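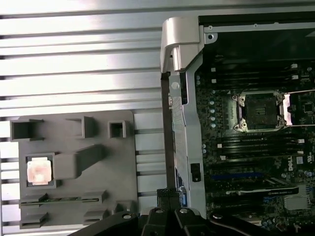 Vanderleia Xavier
Contributing writer, philosophy and ideas
July 22, 2025

Ademir Rangel has spent most of his working life on one question, which he first put to himself as a student: can a thing go on existing when no part of it is changing? He taught metaphysics for 28 years, retired to the town of Folwood, and has now published a short book on the subject called Predo. The title is a word he made up.

"I wanted a word with no history," he says. "If I write 'duration' the reader already has Bergson in his head, or a physics teacher. Predo is just the time a thing takes up by staying the same."

The book runs to 90 pages. Its claim is that staying the same is something a thing does, and that it needs explaining as much as change does. Most of us suppose that a stone left alone simply carries on, and that we only need a cause when it cracks. Rangel thinks this is a habit of speech.

"We say 'nothing happened to it' and think we've given an account," he says. "We've only said where we stopped looking."

I ask whether this is an old idea in new clothes. Medieval writers argued that created things had to be held in being at every moment, and Descartes said something close to it. Rangel agrees that he owes them a great deal.

"They asked what keeps the stone there, and they answered God. I keep the question. I don't have their answer and I don't offer a substitute for it."

Some readers have found that frustrating. A long review in the quarterly Clelum last October, written from an early draft, said the author had "dug a well and declined to draw from it." Rangel keeps a copy and thinks the reviewer was fair on most points. He objects to one paragraph, which takes him to be saying that time is unreal.

"I never say that. Chapter four says the opposite. I think there may be stretches of time in which nothing at all changes, and that they are as real as any others. You couldn't measure them from inside, that's all."

How would anyone know, then? He takes a while over this one.

"You wouldn't know. You might have reasons to allow it. Suppose your best account of the world is simpler with such stretches in it. That's a reason. It's a weak one, and I say so in the book."

The first version was an essay he wrote at 44, after a term of arguing with a colleague named Nogueira, who held that a world without change would be a world without time. They never settled it. The essay went into a drawer and came out again when Rangel stopped teaching. Nogueira's side gets the whole of chapter two, and I thought it the strongest writing in the book.

"It should be," Rangel says. "He was better at it than I was. I had to write his part before I could see what was wrong with mine."

He rewrote that chapter more than any other, and cut a closing section on memory that he now calls a mistake - it made the argument depend on there being someone around to remember. He wants the stone to last whether or not there is a witness.

We talk a little about death, which the book leaves out. I ask if that was a choice.

"Yes. People expect a book on persistence to end there, with some comfort in it. I have no comfort to give on that topic that they couldn't get from a neighbor."

He is working on a second essay, on whether two moments can be exactly alike and still be two. He has 25 pages so far and expects to throw out the first ten.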